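Fold

Past midnight and Flynn still hadn't eaten. Toast at five, maybe. The shed smelled of solder and wet dog, no dog in it.

He'd built the table first, years back it felt like, white top, white back panel so the vision would have nothing to get confused by. Then the arms. Two of them, secondhand Bivar shoulders, printed elbows, wrists he'd redone so often he dreamed about the screws. The thing had a name, Dukivo, which was Ah-rin's doing. She'd wanted it painted as well. No time.

Nine goes tonight. Nine dropped corners.

"Run it again," he said to himself, and typed it, and got the path wrong, and typed it again.

His mum used to fold in front of the telly without looking. Tea towels, his footy shorts, everything squared off on her knee and stacked on the arm of the couch. She couldn't do it now. Couldn't do buttons either. In May he'd stood in her laundry watching her chase the hem of a pillowcase with those hands and he'd said, too loud, I'll build you something. And she'd said that's nice love, and gone on chasing.

So. The shed. 600 dollars in motors on the credit card, then more that he stopped adding up. The neighbour's kid asking over the fence if it could fight.

He zeroed the left arm. It groaned a bit, the way it did when the grease was cold. Wouldn't have thought grease could get cold in December but there you go. Tightened the belt a hair. Too much. Backed it off.

Grasp, lift, over, lay. That was all it was on paper. Four words on the whiteboard with three months of crossings out underneath. The cloth didn't care what was on the whiteboard. Cloth went where it liked. You could hold one end of it and know nothing whatever about the other.

Grey basket on the left, beige bin on the right. Purple stuff only, becuase purple was what showed up against the white, and he'd bought a bagful of it from the cheap shop.

He sent the picture to the group chat and put the kettle on. Came back. Kettle not on at the wall. Put it on. 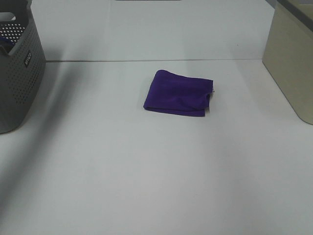 Sang-wook wrote that the fold was the easy half, and had he thought at all about how the thing was going to find an edge in a full basket, everything tangled, sleeves, socks, the lot? Use two cameras. Slow the lift down. And fix your wrist mate, it's been out since winter.

Flynn read it standing up, steam going everywhere. Typed a long answer about edges. Deleted it. Typed, yeah probly.

Because he had thought about it. He'd thought about it on the bus and at work and in the chair beside her at the specialist's with the fish tank bubbling. A full basket was a horror. A full basket was every shape at once.

But one cloth. One.

He washed a mug, sort of. Drank the tea too hot. Out the window the house was dark apart from the hall light she left on for him, had done since he was fifteen, as if he might still be out on his bike somewhere.

He could take it in to her in the morning. Not the arms, they were bolted down and weighed a ton. Just the purple thing. Lay it on her knee and say look what came out of the shed. She'd say it was crooked. She'd be right, she'd run her thumb along the edge and find where.

Another message. Sang-wook again. Did it stay put when you let go, or spring open?

Flynn put the mug down on the whiteboard tray and pulled the stool in. Cleared the log. Changed the lift speed from 20 to something lower, saved it, checked it had saved.

Hang on, he wrote back. Doing another.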